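Section 3: Planning and budgeting for your arm (read this before you order anything)
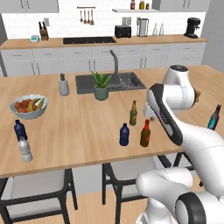

I know, I know – you want to skip to the section where things get bolted down. Please don't! I wrote the first version of this guide with the budgeting bit stuffed in the back, and Kendra Doucette (who runs our bench and has a long memory) made me move it up after the third person called to ask why their arm wouldn't reach the sink. So this is Section 3 now, and it's for anyone putting a single arm at a kitchen island or a counter, to pick up bottles and other everyday stuff and move it around.

The numbers below were last checked on August 8, 2021. They're our own costs at Brallgate, in US dollars, so treat them as a starting point and get fresh quotes.

3.1 What you need to know before you start

You'll want a tape measure, a roll of painter's tape, a kitchen scale, and somebody who doesn't mind standing still and pretending to be a robot. It also helps to have a simulated version of your kitchen, even a rough one. We do all our layout work in simulation first and I wouldn't go back. Moving an arm six inches on a screen costs you a cup of coffee. Moving one that's already mounted costs you an afternoon and a patched countertop, and I have the patched countertop to show for it.

3.2 Planning the layout

1. Write down every object you want the arm to handle. Be boring and specific about it. "Bottles" is too loose – a slim glass bottle with a long neck and a fat plastic water bottle are two different jobs for a gripper.

2. Weigh each one full, then measure it at the widest point and at the spot where you'd want the gripper to close. Put both widths on your list.

3. Mark the arm's base position with tape. Start at one side of the island, a little back from the work area, so the arm can come in over the top of things.

4. Measure from the base mark to the farthest object. Then measure to the closest one too! People forget that an arm has trouble with things tucked right up against its own base, and a bottle standing behind one of the links may as well be in the next room.

5. Note everything on the surface that isn't moving. Faucets are the big one. A tall gooseneck faucet sits right at elbow height for a lot of arms, and a potted plant with long leaves will get clipped sooner or later. Fruit bowls and soap dispensers can be shifted, but write down where they normally live.

6. Pull the chairs out and push them back in. If somebody can sit where the arm swings, that side of the island is off limits while it's running.

7. Build the layout in your simulator and run each reach. Do it once with the objects spread out, then again with a few bunched close together, because that's how they'll be standing on a normal morning.

Note: If two bottles overlap from where the arm approaches, try the pick from straight above before you go shopping for a different gripper. I nearly bought a second one in March over exactly this, and Kheri Athumani fixed it by changing the approach angle while I was on the phone with the supplier.

Caution: Don't mount anything on an island until you know what's underneath it. A sink cutout takes a lot of stiffness out of the top, and an overhang with seating under it has less support than you'd think. If you can make the surface flex by leaning on it, use a floor stand.

3.3 Working out the budget

The arm is the part everybody prices. These are the parts that get left off the sheet, with what we paid last time:

Floor stand and mounting plate (Clivex): $2,224
Gripper fingers, spare set (Lungu): $810
Soft finger pads, one pack (Julon): $109

1. Put the arm and its controller on the first line, with shipping and any import charges included. Freight surprised me. These things are heavy and they come on a pallet.

2. Add the stand or the mount. Ask whether the bolts are included (ours weren't, grr).

3. Add the gripper, plus one spare set of fingers. Glass bottles and tired fingers are a bad mix.

4. Add pads. We got through 11 packs in our first year, mostly because I kept testing on textured caps.

5. Add the electrician. Get that quote in writing before you order the arm.

6. Add setup hours at a real hourly rate, even if the hours are your own. Delphine Wojcik does our books and she will not sign off on a sheet that says "my time – free."

7. Leave a line open for the thing you haven't thought of yet.

Note: Buying used can be a great deal, but ask for the controller's software version and check that the license transfers. Get the seller to run every joint through its full travel on a video call.

Caution: Never budget for an arm with only just enough payload. The gripper's own weight counts against it, and so does any camera or cable you hang on the wrist later.

3.4 Before you place the order

1. Send your object list and layout to the supplier and ask them to confirm reach and payload in an email.

2. Ask about lead times for the stand separately. Ours showed up well after the arm, which sat in its crate in the hallway looking expensive.

3. Measure your doorways for the crate.

4. Keep a printed copy of the layout with the base position marked. You'll need it for step 1 of Section 4.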